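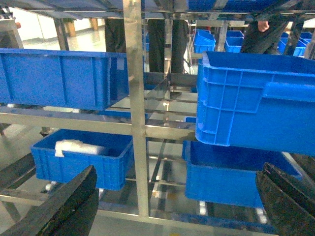 7. Clearing a Grip Fault at the Rack

This is the fault you will meet most often in your first weeks with the Skerus, and it's a great one to learn on! Once you can clear it calmly, the rest of this chapter goes quickly.

The arm reports code 2200 when the fingers close on a crate and the load sensor doesn't agree with the grip sensor. The arm stops where it is and holds. It does not lower the crate.

CAUTION: A held crate can drop. Keep hands and feet out of the rack, and ask people on the far side to step back before you touch the controls.

1. Press the stop button on the pendant. The lamp goes from green to amber.

2. Walk around and look from both sides. Check whether the crate is tilted and whether a lip has caught on an upright.

3. Turn the key to Manual and set the speed to 50 mm per second.

4. Raise the arm until the crate clears the rail, then back it straight out. Do not twist the wrist.

5. Set the crate on the floor stand and open the fingers.
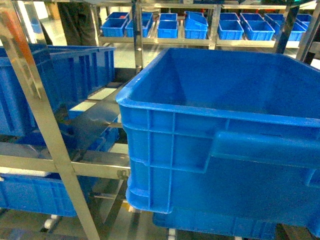
The Lureck release keeps a log of every stop, and I love how much you can learn from it. Open Faults, pick the last entry and compare the grip height with the one you taught. Most of our 2200 stops came from a height taught on the wrong part of the crate. Reteach on the plain rim, well away from the molded handhold and the ribs on the front face, and check your clearance to the crate on the level beneath.

Note: If the code returns 2 times on the same slot, take that slot out of the job and run the finger test in section 9. Fingers should be replaced at 600 hours in any case.

Grip steps revised by Damir Milošević, March 27, 2025.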